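3.2 Shelving and compartment use

The second part of the study concerned open-fronted storage of the cubby type, in which small household goods are kept loose or in baskets. Units of this kind are common in rented flats, and the Vivton survey found that tenants seldom rearrange them once filled. Our interest was in how the height of a compartment affects what is put there and how often it is taken out again.

Over 30 sessions in the Gellorum test room, 451 placements were logged. Each placement was coded by column, by level (counted from the floor) and by whether the item was carried in the hand or in a basket. Levels were then grouped into lower, middle and upper bands. Items brought in a basket went mainly to the middle band, at 62 per cent of basket placements, while single items were spread more evenly.

Two sources of error should be noted. Compartments at the ends of a row were sometimes coded to the wrong column - the Tillman scheme has no separate code for them - and these entries were checked by a second coder. Baskets set down on the floor before unloading were not treated as placements, although they lengthened the session times given in Section 4.

The unit used was a white laminated bookcase with three columns of open compartments, placed against a plain wall. Its general arrangement is shown in Figure 2. 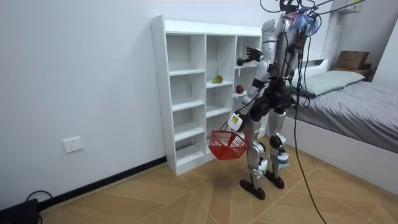 Figure 2. White cubby shelving unit in use, with red mesh basket at the lower compartments.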